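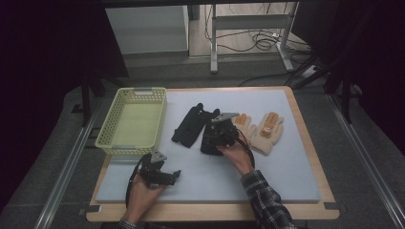 ## Trying to find a clip of a parrot that dances to a microwave beep

**Marleny Quintero**
Saw it Friday on my cousins phone, green parrot, bobs every time the microwave beeps. Looked just like the bird from an old cartoon. Anyone got the link? Tried searching, 80 results, all cats.

**Callum Tennant**
try "parrot microwave dance". think its on Instagram

**Gladys Huanca**
Callum's search gives you the reupload, no sound. Original is longer, beep starts 2 seconds in. Sort by oldest and scroll, teh bird's name is Nonska.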